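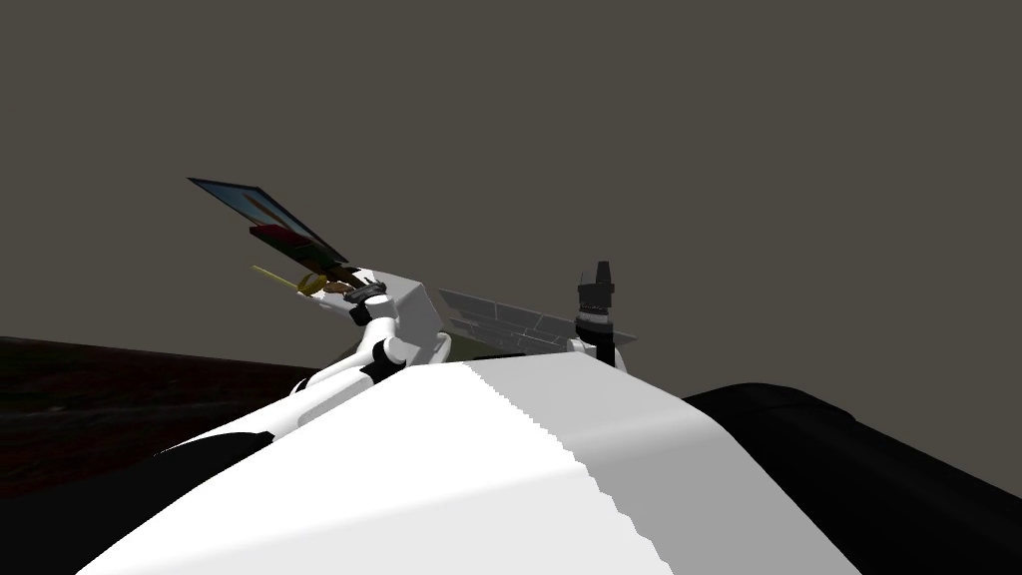 Slide 1: both arms up, seen from the robot's side

Wait for people to sit down. Say hello, say thank you to Hemi for the room and to everyone at Volldale for feeding us (the biscuits were very good!).

Right, so. I spend most of my working day driving a robot that doesn't exist. It lives in a simulator we call Toster, and I've got a pair of hand controllers that let me move its two arms. I do a job with it, the computer records every joint and every squeeze of the grippers, and later on we train a policy on the recordings. Before that I was at Christodoulou, where we did the same thing the old way. You stood next to a real arm, grabbed it by the wrist and pushed it through the motion. My shoulders still remember.

Ask for hands up here: who has taught a robot something by hand? Who has done it by remote control? If hardly any hands, slow down on the next bit. If loads, skip to the numbers.

By hand. Good points: you feel the weight, you feel when you've hit the table, you're standing right there so you can see. Bad points: your own body gets in the way of the cameras, and two arms at once is nearly impossible unless you bring a friend. Tell the story about me and Iason trying to fold a towel, one arm each, and arguing about which left we meant. Don't let it run on, it took five minutes at the rehearsal.

By remote. You get both arms, you can sit down, and the cameras see what the robot will see later. What you lose is touch. In our set-up the controllers buzz when something makes contact and that's your lot. New people always grip too hard and too early, me included, and I've been doing it since May.

(Drink some water.)

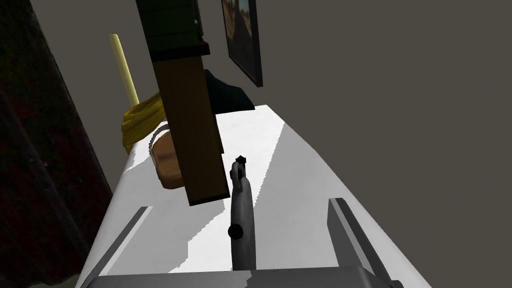

Ourania Lambrakis told me early on that I was watching the wrong thing. Look at where the fingers are going to be, she said, and stop looking at where they are. I thought that was a bit mystical at the time, but she was right and I now say it to every new starter. The gripper always trails your hand by a hair, so if you stare at it you correct, then overcorrect, and the recording comes out full of wobble. The policy then learns the wobble. It learns it beautifully, in fact, and we had one that did a little shimmy before every grasp. Do the shimmy if the room seems up for it.

Next the pauses. When I'm unsure I stop moving, which feels polite and careful and is awful for training. To the learner, a robot holding still above a counter looks like a perfectly good thing to copy, so it copies it and sits there. These days I decide what I'm doing before I press record. If I do get lost halfway, I back out slowly and have another go, and we keep the backing out, as it's useful for the policy to see how to get out of trouble.

Numbers slide. We recorded 142 demonstrations of one tidying task and kept 59. People gasp at that, let them! The rest had long pauses, drops, or me scratching my nose with a controller in my hand (the arm does go up, yes). We trained on the full lot as well, to be fair to it, and the smaller set did better. I wouldn't hang a law of nature on one task, so say that out loud before Slamet does.

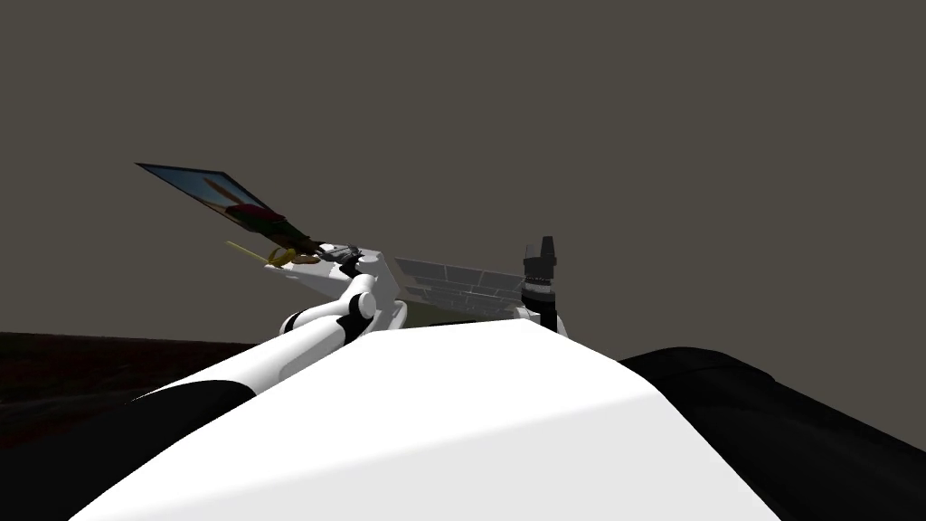 Depth is what I get asked for help with more than anything. On a flat monitor you've got one view and your brain fills in the rest, usually wrongly. Take the left arm on the slide. The gripper is crowded up close to the lower tip of the picture panel, and the panel is so steep to us that it's squashed into a sliver, so would you like to tell me how much air there is between them? I couldn't. What I do is park the other arm, swap to the wrist camera, come in slowly and swap back. Ratesero, our recording tool, lets you bind the swap to a thumb button, and please do that on day one. The headset version helps with depth too, though Athina gets queasy after three goes in it and I'm not much better.

If there's time, the bit about two arms. Your good hand wants to do everything. I made myself do a week of left-arm-only recordings and they were dreadful, then less dreadful. Worth it. Also agree beforehand which arm picks up and which arm receives, and have everyone on the team do it the same way round, or the policy gets two teachers who disagree.

Questions. Likely ones:

Does it carry over to the real robot? Partly. Reaching carries over well, squashy things badly.

How long to train a new operator? Three afternoons before we keep anything they record.

Can they have a go? Yes, laptop and controllers are at the side table, come and find me. Check the batteries before the talk!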